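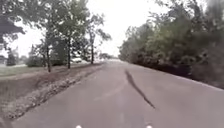 I came to the open day at Mamelville on 21st March, by bus, and then I walked from the gate. I mention the walk because for me it became the main part of the visit. The programme promised three halls and a lunch, and I will write about them too, but I had come to learn how a small town keeps its paths and roads in order. My own town does it badly.

Our guide was Nobuhle Pillay, who works for the grounds department. We were 13 visitors, most of us older than she is, and she spoke slowly so that everybody could follow. I was thankful for this.

## The path with the trees

She stopped us first at the long dark line of sealant on the grey path. I had taken such lines for a kind of dirt. She explained that a crack is cleaned and then filled with a hot product, in their case one called Fletonex, so that rain can't go down under the surface. A line that wavers is quite normal, she said, as it follows the crack. Where it becomes wide, like a blot of ink, the crack had small branches and the worker covered them together.

Someone asked about the trees, which stand in the strip of bare earth close to the path. Are the roots not a danger? She said yes, they are, and she would still keep every one of them. The pale gravel between the earth and the asphalt is there to let the water go away from the edge. I bent down to look at the stones and got some laughter from the group, but I wanted to see how coarse they are.

The total length of paths and roads in the care of her department is 3,839 metres. She has 11 people for this, and in February two of them were ill.

## The wide road

After the lunch (soup, bread, a very good apple cake) we walked to the road on the other side. It has a raised concrete kerb on the left, and I find the difference interesting. With a kerb the edge of the asphalt makes a clean line. Without one, as on the path, the stones and the earth are the border, and somebody must push them back from time to time.

Behind the kerb there is more bare soil, with only a little growing on it. A pale footpath goes along there too, and then the open field. The plan is to sow the strip with a mixture from the firm Pullia - it should hold the soil and needs little cutting. I would like to see it again when it is green.

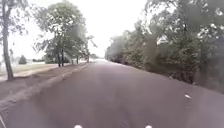 ## The halls, and how to get there

Of the three halls I saw two. The first had tools and old maps, the second a display by Zwane about drainage, with many posters and small letters. I had no time for the third.

The bus number is 18 and it stops directly at the gate. Entry was free. Take shoes in which you can walk for two hours, and ask for the printed map at the desk, as they don't offer it by themselves.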